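I've spent the winter putting together a walking map of the old lanes between Drullholm and the ferry landing. A few of you asked how it was done, so this is a thread. Plain paper, no software until the very end.

1/ Why bother. The printed map most people use leaves out nearly all the field paths. The council one shows them but has no names on it. I grew up with the names and wanted them written down somewhere.

2/ The oldest source I found is an 1821 estate survey. The library has a copy you can look at on the big table upstairs if you ring first. Pencil only, no pens, and they close for lunch at 1.

3/ The survey calls the steep lane Cooper's Drang. Everyone I've ever met calls it the Drang. I've put both on the map, with the older name in brackets.

4/ Field names were harder. Two farms gave me their own lists and the lists didn't agree. Where they differ I went with whichever farm has the gate.

5/ Walking it. I did every path twice, once in each direction, because you miss turnings going downhill. The stretch behind the Emel bakery floods from October, so do that one in summer.

6/ I counted paces and wrote them down at every gate and stile. 100 of my paces on the flat is a decent unit. On the hill it isn't, so I checked those bits against the council map afterwards.

7/ Stiles: three are in a bad way. I've reported them. The one by the reservoir has a loose step on the far side, so go over it slowly or use the field gate.

8/ The map is drawn in sections on ordinary white paper and then joined. Leave a margin on one side of every sheet for the overlap. I didn't on the first two sheets and had to draw them again.

9/ Joining the sheets. You need a flat floor and a glue stick. Runny glue makes thin paper cockle and the lines stop meeting up.
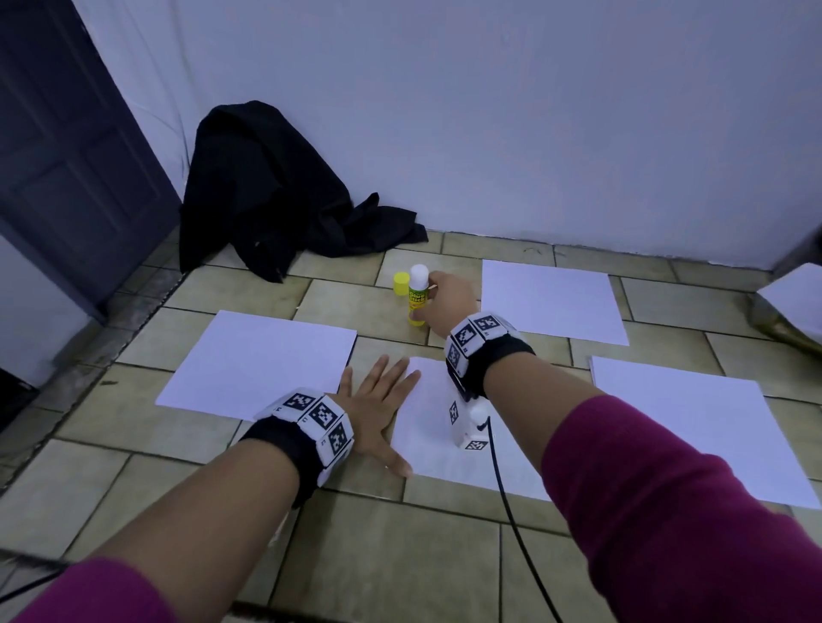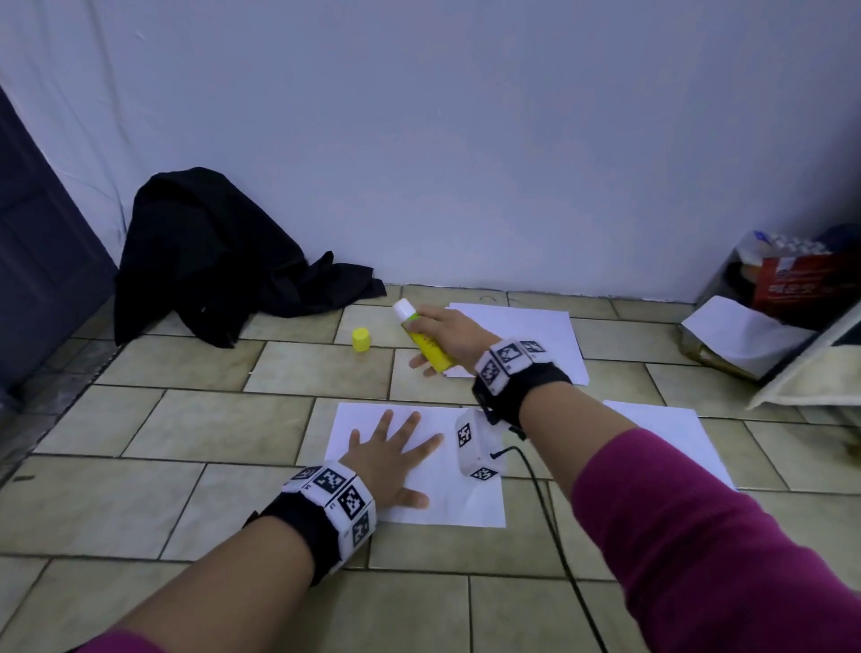

Glue stick, white paper, tiled floor.

10/ LETTERING

Do this after joining, never before. I lettered one section early and the name of the lane ended up split across a join with half an inch missing from the middle.

11/ I used a 0.5 pen for the paths and a thicker one for roads. Streams are a dashed line. I tried blue for water but it vanished when photocopied.

12/ Spelling. I've kept local spellings where people still use them. If you think one is wrong, tell me where you got yours from and I'll look at it again. "It's always been that" is fine as an answer, I just want to know which side of the river you're on.

13/ Scanning. The joined sheet was too big for any machine I could get at. Siddiqui Print on the hill did it in one pass on their wide scanner and didn't charge for the second go when the corner had folded under.

14/ Printing. The first run was paid for by the Astuneo walking club, who also put a pile in their hut. It's folded to fit a coat pocket. It is not waterproof. Put it in a sandwich bag.

15/ Things I got wrong, which a few people have already pointed out: the chapel is on the north side of the road, the bench at the top of the Drang has gone, and the path by the allotments comes out at the second gate along. All three will be put right in the next run.

16/ Distances. The full loop from the ferry landing is a long afternoon with a stop. If you only want the short one, turn left at the reservoir and come back past the school. Prams will manage the short one if it's been dry.

17/ Dogs on leads through the top fields please, there are sheep in them most of the year.

18/ Copies are free from the library, the bakery and the club hut. If you live away and want one, send a stamped envelope and I'll post it. Long envelope, the small ones don't fit.

19/ Next job is the other side of the river. If you have field names for anything past the bridge, my messages are open.

Contact | © Drullholm Lanes | Back to top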